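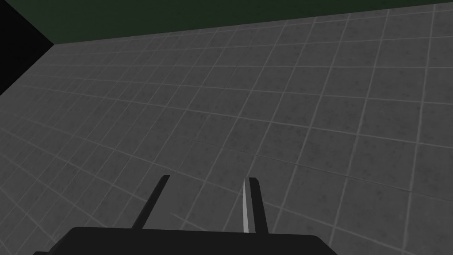
Session 4: The Empty Room
Home Robot Building, evening course, Brunduden shared workshop
Notes by Nele Van Wijk

Welcome back! Last time you all went home with a bag of printed parts and a servo that buzzes when you look at it. Tonight we leave the bag on the bench and work on the screen, and I think this is the most fun evening in the whole course. By the end you should have a simulated gripper that you can open, close and push around with the arrow keys, with the same numbers in it that your real one will use.

If you missed Session 3, get the joint table from Sihan Fu before you start. You can't do part 2 without it.

What you need tonight

Your laptop, with the Movby simulator installed and opened at least once (the first launch is slow, it builds its shader cache).
Your joint table from Session 3.
Calipers. There's a pair in the drawer under the drill press.
A mouse with a wheel. You can do this on a trackpad but you will hate it.

1. Why we start with nothing on the floor

Everybody wants to drop a cube in straight away. I did too! My first sim had a cube, a mug, a ramp and a rubber duck in it, and when the fingers shook I had no idea which of those was to blame. I lost a whole weekend to what was a wrong mass on one finger.

So our starter room has a gray tiled floor, a green wall at the far side and the gripper, and we keep it that way until part 5. The tiles are there for you to use. They are all the same size, 200 mm on a side in the starter file, so you can judge distance by eye and see at once if your model came in at the wrong scale. A plain gray floor gives you nothing to measure against. If your gripper is as wide as a parking space, you exported in millimeters and imported in meters. Divide by 1000 and try again. Half of you will do this tonight and I'll be delighted each time, because you'll never forget it afterward.

The plain green wall is for orientation. When you are driving a camera that sits behind the gripper, it's very easy to spin past where you meant to go, and one colored wall gets you your bearings back in a second.

2. Bringing in the gripper

Open the starter room and save it under your own name before you touch anything. Then:

Import the palm first. Set it as the root body and fix it in place for now.
Import the left finger. Attach it with a sliding joint, using the left row of your joint table.
Import the right finger the same way. Flip the sign on its axis, or both fingers will march off in the same direction.
Set the travel limits. On our print it's 12 mm per finger. If you sanded your rails last session, measure again with the calipers and use your own number.
Save.

Now press play. If nothing moves, good. If the fingers fall off through the floor, you forgot a joint. If the whole thing vanishes, press F to frame it and look for it somewhere very far away (this one happens when a finger and the palm overlap at the start, and the solver flings them apart with great enthusiasm).

A word about collision shapes. The Movby importer will offer to make one from your full mesh. Say no. Use one plain box for the palm and one for each finger. Boxes are quick, they don't snag, and for a parallel gripper they're close enough to the truth.

3. The view from behind the palm

Sihan built the camera setup for this course and it's lovely. It sits just above and behind the palm and looks out along the fingers. You lose the side view, but you gain a very clear sense of where the fingers are aimed, and it matches where we'll mount the little camera on the real arm in Session 7.

Attach the camera to the palm, never to the world. Then unfix the palm and try the arrow keys. The housing should stay put at the bottom of your window while the floor slides past. If the housing drifts, your camera is attached to the wrong body.

Leave yourself plenty of height to begin with. Depth is hard to judge from this angle. Look through the gap between the open fingers at the grid lines beyond: as you come down, the tiles spread apart, and after ten minutes of practice you get a real feel for it.

We keep the palm and fingers dark in the starter materials and the floor lighter. You're welcome to repaint yours (last term we had a very handsome orange one) but keep some contrast with the floor, or you won't be able to see the tips.

4. Opening and closing

This is the bit where it comes alive. Bind open to O and close to C, and start with these values:

Stiffness 900
Damping 12
Target speed: leave the default

Press C. The fingers should come together smoothly and stop. Press O and they should go back to the limit without bouncing. Do it a lot. It's very satisfying.

Then spoil it on purpose! Set the damping to zero and watch them ring like a tuning fork. Put the damping back, drop the stiffness to 200, and see how lazily they close. Write down what you saw for each change. When your real servo does something odd in Session 6, those notes will help you more than anything I can say at the board.

Check these before you move on:

Both fingers reach their limits together.
The tips meet on the center line of the palm.
The palm doesn't creep sideways when you close. If it does, one finger is heavier than the other in the file.
Opening and closing twenty times in a row leaves everything where it started.

That last one catches people out. Small errors in the joint axis add up, and you'll see the fingers end up slightly skewed. Go back to the table and check your minus signs.

5. If you have time left

Add a cube. One cube! Make it 40 mm on a side so it fits easily between the fingers, set it down in the middle of a tile, and try to pick it up. It will probably shoot out of the grip the first time. Look at the friction value on the inner faces before you blame the stiffness.

Anyone racing ahead can load the Ovutau script and have the gripper visit the corners of a tile on its own. Sihan has promised to help with the script errors, and there are always script errors.

Homework for Session 5

Finish part 4 and bring your file on a stick, the workshop network is too slow for sharing.
Print the two finger pads from the Li folder, in the soft filament. Slow print, 0.2 layers, no supports.
Measure your real finger travel three times and average it.
Read the servo wiring page in the binder, up to the part about common ground.

Doors open at 6:30 pm as usual. The soldering irons will be on, so please tie back long hair and leave the nylon jackets on the hooks.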